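Stumthorpe Community Laundry
14 Sep 2026

1/ The autumn collection of children's sportswear opens today at the Stumthorpe Community Laundry. Families may bring outgrown items to the front counter during regular hours. We are using this thread to set out how donated clothing should be prepared, with particular attention to shorts, which make up a large share of what we receive.

2/ In the May collection we took in 154 items. Of these, 40 were pairs of shorts, and 17 of those had to be washed a second time. The usual cause was a tissue or a crayon left in a pocket. Please turn every pocket inside out before the garment leaves your home.

3/ Items should be washed and fully dry on arrival. A garment that is packed damp on a Friday will smell by the following week, and the smell passes to everything else in the bag. We do not accept bags that have been tied shut while the contents were still damp.

4/ Bright colors should be washed separately for the first few cycles. Orange and red are the two that give us the most trouble. If you are unsure whether a color will run, press a wet white cloth against an inside seam for a minute and look at the cloth.

5/ Shorts with elastic waistbands should be laid out on a flat surface before folding. Pull the waistband gently to its full width and let it go back on its own. If it stays slack, please put the garment in the textile recycling bin at the side entrance. We are not able to replace elastic. 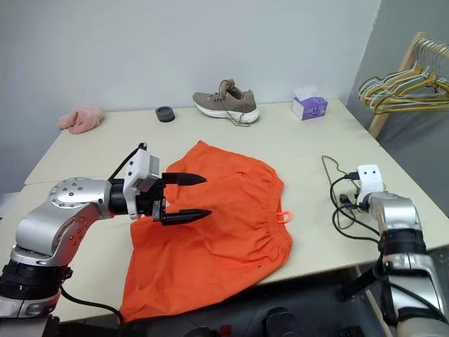 6/ Smooth the legs outward from the center with the flat of the hand. Wrinkles in light sports fabric will mostly fall out if this is done soon after drying. Ironing is not required, and a hot iron can mark synthetic cloth permanently.

7/ Fold one leg over the other so that the side seams meet. Tuck the point of the seat in to make a straight edge, then fold from the hem up to the waistband. The folded garment should be close to a rectangle, with the waistband on the outside where the size can be checked.

8/ Drawstrings should be tied in a loose bow. A knot that has been through the dryer is very difficult to undo, and we have had to cut several. Hanging loops and tabs may be left as they are. Please do not cut out the care label, even if the child found it uncomfortable. The next family will need it.

9/ Size labels are a separate matter. Where the printed size has worn away, measure the waistband flat from side to side and write the figure on a slip of paper pinned to the waist. Use a safety pin. Straight pins and staples are not accepted under any circumstances.

10/ Several residents have asked about the Plinley folding boards sold at the market. They are suitable for T-shirts and sweatshirts. For shorts, we find that a clear table does just as well, provided it is deep enough for the garment to lie flat.

11/ We have also been asked about stain removers. The Laundry uses Bezerra soap bars on grass stains, rubbed in and left for an hour before washing. Families may use whatever product they prefer, but heavily perfumed ones should be rinsed twice. Some of the children who receive these clothes have sensitive skin.

12/ Items may be handed in at 2 locations: the Laundry itself and the Plastevach branch, which accepts bags on weekday mornings only. Please do not leave bags outside either building after closing - last year several were soaked by rain and could not be used.

13/ Swimwear, socks and underwear are accepted only if new and still in the package. Team uniforms with a printed name are welcome, and the name does not need to be removed.

14/ Receiving families may choose items from the shelves beside the dryers once sorting is complete. No form is needed. Questions about the collection may be sent as a reply to this thread or asked at the counter.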